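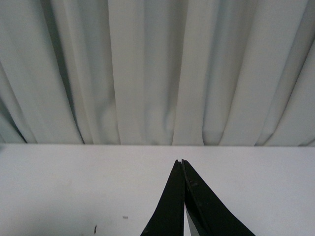

Wondthorpe, the back room. Fingers closed, table clear but for two specks.

The paper said the arm could learn an empty table. Feed it enough hours of nothing, the Dundell people wrote, and it would stop reaching for things that weren't there. They called this the rest method. They had a chart for it, with a line that went down very nicely.

I was hired to check the chart. I had a chair, a laptop, and a contract that ran through August, and I had read enough papers with nice lines in them to keep my coat on.

"It needs 64 runs before you'll see it," the woman from Dundell told me on the phone.

"See what?"

"The calm," she said.

I wrote that down and put a question mark after it.

Each run went the same way. The arm woke, opened its fingers, moved over the white table, looked, and was supposed to decide there was nothing to pick up. Then it closed its fingers and waited. If it decided right, the screen said REST. If it went for something, the screen said GRISOW, after the old program that scored the misses.

I got a lot of GRISOW. It went for specks. It went for a mark on the table that I couldn't rub off with my thumb. Once it drifted over to where the cloth began and stopped there, wide open, for six minutes by my watch.

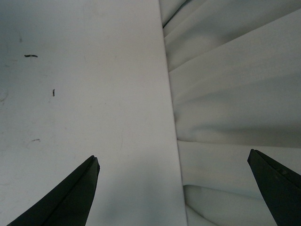 I called Dundell again. The woman sounded pleased.

"It's thinking about the edge," she said.

"It's stuck on the edge."

"How would you tell those apart?"

I said I would tell them apart by whether it moved. She said the paper covered this in a footnote. I looked up the footnote. It said long pauses had been counted as rest.

So there was the line on the chart. A machine that froze got the same mark as a machine that had understood something. I went back through the Abera logs, the ones they had built the whole claim on, all 556 runs, and sorted them by how long the arm had held still. It took me until two in the morning. The good results were mostly the long ones.

I should have gone home then. I had what I'd been paid to find. I wrote half of the report, with the word "unsupported" in it twice, and then I started one more run so I could time the pause properly.

The arm came up over the table and opened.
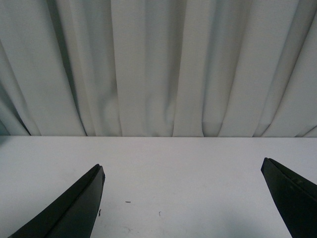

I had my thumb on the watch. The lint was where it had been all week, and I waited for the arm to dive at it. Four seconds went by, then five. The fingers closed and the screen said REST.

One run. I know what one run is worth. I have sent back other people's papers for less, and I had a footnote in front of me that sank this one.

I took "unsupported" out of the second paragraph and left it in the first. Then I put it back. The arm waited over the table with its fingers shut, and the fan in the laptop went on and off.

Around three I reset the watch and pressed start again.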